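Pricing the Common Card: A Study of One Hobby Football Set
Project report, second year
February 2026

My project asked whether the cheap cards in a trading card set ever hold their price. I picked the Hadevholm league set from 2000, made by Tallus, mainly on the grounds that I already owned most of it and the department was not going to buy me another.

The set has 66 base cards and 11 foils. I followed the asking prices of all of them through January on the Tretport marketplace, noting each one every 5 days in a spreadsheet that grew uglier as the month went on. Foils were listed often and sold now and then. Base cards were listed constantly and sold, as far as I could tell, to other people who list base cards. 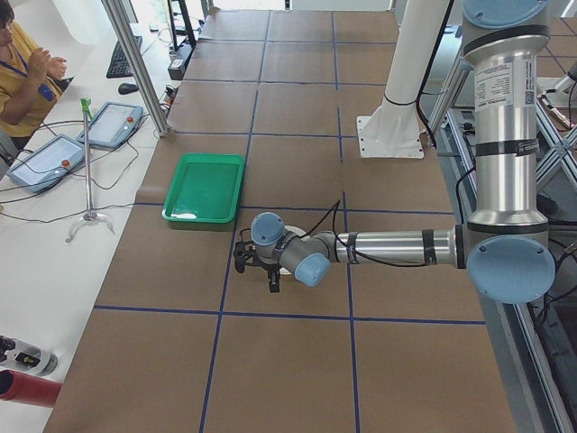 Condition was the first real problem. Sellers on Tretport use "mint" to cover everything from untouched to lightly chewed, so I dropped their grades and kept only listings with a clear scan of both sides. This cost me a good part of my data, including the whole of one seller's stock, which had been scanned through the album page.

The second problem was the Marulanda reprint. It copies the base cards exactly, apart from a slightly greyer back, and I had recorded several before I noticed. Those rows came out again.

What remained showed foil prices drifting down a little and base cards not moving at all -- a kind of stability, I suppose. A longer run, covering the start of the season, would be worth doing. My own set is still for sale.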